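Irard Handheld Dry-Erase Paddle, White with Black Rim

Item no. 2209
Sold by Jerkance School and Office Supply
Single paddle or class set

Overview

A whiteboard you can hold up is a simple thing, and most of the sales talk about them is nonsense. The maker's leaflet for this one says it will "transform participation". We have sold paddles to schools, quiz nights and auction rooms for long enough to doubt that. What it will do is let someone write a short answer in large letters and hold it up so a person at the other end of the room can read it. If that is what you need, read on. If you want something to take notes on, buy a pad of paper.

The Irard is the one we kept after trying several. We dropped the Rind paddle last August when too many came back with the rim lifting at the neck, and we never stocked the Ikimmont version, which costs nearly twice as much and seemed to us to be the same idea in a nicer box.

Shape and surface

The panel is nearly square with rounded corners, and the handle runs straight out of one side in one piece with it, so there is no joint to work loose. A thin black rim goes all the way round, panel and handle both. The writing face is glossy. Glossy wipes better than matt, in our experience, but it also catches the light, and the makers don't mention that anywhere. Under a bright ceiling lamp you will get a streak of glare at certain angles. Tilt the paddle a little and it moves off the writing.
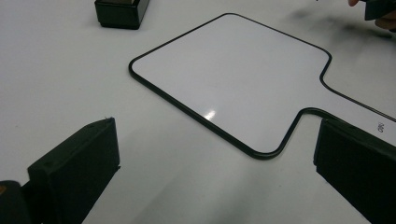
Irard paddle, blank, laid flat on a white table. Note the small glare spot on the lower part of the panel.

The neck, where the handle meets the panel, curves in on both sides. Several customers have told us it looks like a table tennis bat, and younger pupils will certainly treat it as one. It is not built for that. We replace boards that arrive damaged, and we don't replace boards that have been used to hit things.

What the maker claims, and what we found

"Wipes clean every time." Mostly. Fresh ink comes off with a dry cloth. Ink left overnight takes a damp cloth and some rubbing, and red is worse than black or blue. Ink left over a school holiday may leave a shadow for good.

"Works with any pen." No. It works with dry-wipe pens. Permanent marker can sometimes be shifted by scribbling over it with a dry-wipe pen and wiping both off together, but we wouldn't rely on it.

"Comfortable for all hands." The handle is long and flat with squared sides. Adults have no trouble. Small children tend to hold it with two hands, which at least keeps the pen out of the way while the answers are up.

"Readable from anywhere." One word or a number, yes, in an ordinary classroom. A full sentence, no. Use a broad pen tip — the fine ones sold in some bundles are close to useless past the second row.

Buying and price

Single paddle: 539 points on a Jerkance school account, or ask the office for the current cash price.
Class set: 1140 points for 3 paddles, plain carton.

Yes, the set works out cheaper per paddle. It is still only worth it if you will use all of them. Pens and cloths are not included with either, whatever you may have seen on other sites. We would sooner you bought decent pens separately than got poor ones thrown in.

Care

Wipe after each use. Store flat or standing on edge, with nothing heavy on top.
Do not use scouring pads, bathroom sprays or anything gritty. Once the gloss has gone the ink gets into the surface and you will never get it clean.
Warm water with a drop of washing-up liquid is enough for a grubby board. Dry it before writing on it again.
Keep away from radiators.

Customer comments

"I was expecting rubbish and it was fine. The rim has stayed on, unlike the last lot. I do wish it came in a second size." — Bianka Virág

"Good for times tables. Less good for spelling, they run out of room after the longer words. The shine is a nuisance by the window in the afternoon and I've moved two tables because of it." — Milagros Talavera

Returns

Unused paddles can come back within the month. Please don't test one with a pen and then send it back as unused, as we check them under a lamp. For damage in transit, keep the packaging and write to the office quoting item 2209.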